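Drying Racks, Cup Trees and the Space Next to the Sink

17 January 2023

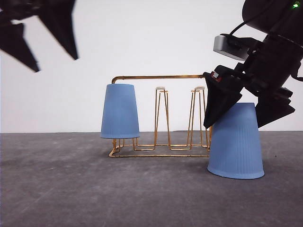

The question I get most from newsletter readers in small apartments is where to put the drinking cups after they're washed. Plates can go in a slotted rack and pans can be dried with a towel, but cups take up a lot of room when they're set mouth-down on a dish mat, and they hold a ring of water under the rim. I've used a wire cup rack for a little over a year now, and it has solved most of this for me. The kind I mean is a low rectangular base with upright prongs, each one a narrow loop of wire, wide at the bottom and tapered at the top. A plastic cup with sloping sides, like the light blue one, goes on upside down with the opening toward the counter. The prong tips have small pale caps, and I would look for those when buying, as bare wire ends can scratch the inside of a plastic cup.

Before I bought mine, I measured the counter to the left of the sink. I had 11 inches between the faucet side and the wall. Most of the full-size dish racks I looked at needed far more than that, and I had been getting by with a folded towel, which was always damp. I'd suggest measuring the depth as well as the width. A window sill or an outlet cover can get in the way of a tall cup, so check the height too, with your tallest cup in place.

A few people have written to ask about finishes. Gold-colored wire is popular at the moment and it does look nice against a gray counter. My experience is that any coated or plated wire will do fine if you wipe it dry once in a while. Water spots show more on a shiny finish than on a matte one. If you have hard water, as we do here, you'll see them within a few days. A cloth with a little white vinegar takes them off. Rinse the rack afterward and dry it. Don't use a scouring pad or powder cleanser, which will dull the metal and can wear through the finish at the bends.

The feet need attention more often than the prongs. Water runs down the wire and collects wherever the base touches the counter. On a sealed stone or laminate counter this does no harm beyond leaving a mark. On wood, or on unsealed concrete, you should put something underneath. I use a thin tray from the Kamwood outlet store that was sold as a serving tray. It has a low lip and holds the drips from a normal evening's washing. I empty it in the morning when I make coffee.

Which cups work and which don't:

Plastic tumblers are the easiest. They're light and they don't chip if you knock one off. Check that the cup is deep enough to sit down over the prong. A very short cup will rest high and wobble.

Mugs depend on the handle. On a rack with prongs set close together, the handle of one mug will bump its neighbor. I turn mine so the handles face the front.

Thin glasses I still dry by hand. They sit well enough on the prongs, but I've tapped one against the next while reaching over, and I don't want to do it again.

Baby bottles and sippy cups do well, and Marta Derkach wrote in to say she bought a second rack just for those. She keeps the valves and lids in a small mesh basket beside it so they don't end up in the drain.

Stainless water bottles are usually too tall and too heavy at the top. A wide bottle brush stand is better for those, or you can lean them in the corner of a dish rack.

If your household is larger than two people, one small cup rack will probably not hold a full day's cups. In our house, we each use one cup for water all day, rinse it at night and hang it up. That cut down the washing more than the rack did. My sister's family tried the same thing with a different color for each child and it has held up since October. The youngest still takes whichever one is closest.

Some readers prefer to keep the rack in a cabinet and use it for storage only. I don't have a strong opinion about this. If you do it, let the cups dry fully first, or the cabinet will start to smell. An inexpensive shelf liner will keep the base from sliding when you pull a cup off. I would also put it on a lower shelf, where you can see the top of the prongs and aren't lifting cups off blind.

On weight, I put my rack on the kitchen scale and it came to 475 grams. That is light enough to move with one hand, and it also means the rack can tip if you load only one end with heavy mugs. Start in the middle or put one at each end. With plastic cups I haven't had any trouble, whatever order they go on.

Two notes from the last issue. The recipe for the cleaning spray should have read 150 milliliters of vinegar to 500 milliliters of water. Several of you caught that the numbers were switched. The stronger mix won't hurt a steel sink, but please don't use either one on marble. Also, the folding step stool I mentioned is back in stock at Sismont in white only.

Next month I'll go through under-sink storage, including pull-out bins and what to do around the pipes. If you have a cabinet with an awkward shutoff valve, send me the inside measurements and tell me what you keep in there now. Replies to this email come straight to me.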